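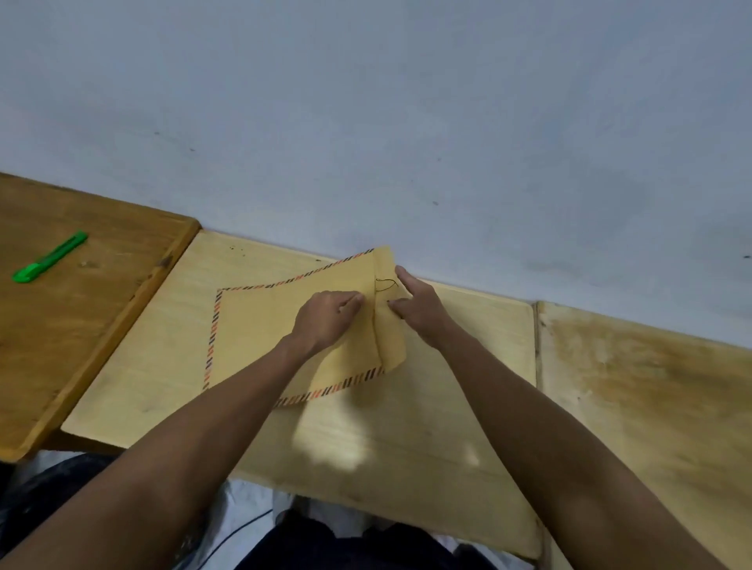 Cultodach folding study: frequently asked questions

What does the study measure?
Whether a policy trained on first-person recordings of people folding paper can predict where the next crease will fall. The output is a crease line and two contact points, one per hand.

Why envelopes?
An envelope has several layers and resists folding unevenly. A printed border, such as the black and orange airmail dashes, also gives the tracker a reference when the sheet sits at a tilt.

How large is the dataset?
It holds 1668 folds. Each was labeled by 3 annotators, and the median label is used.

What is the main result?
On held-out folds, the predicted crease fell within tolerance in 71 percent of cases. Most failures occurred when the fingers covered both ends of the crease.

Is the hand pose given to the model?
No. It is estimated from video. Marites Tiongson's ablation with the pose supplied is in the appendix.

Are handwritten marks removed?
No. Small ink marks stay in the training data. Masking them made no measurable difference.

Has the method been run on hardware?
Only on the Varneck two-arm cell in Grinderville. Those trials are not included in the figure above.

Who handles data requests?
Imelda Cabrera. Requests should name the split and the label version. The next label release is planned for April.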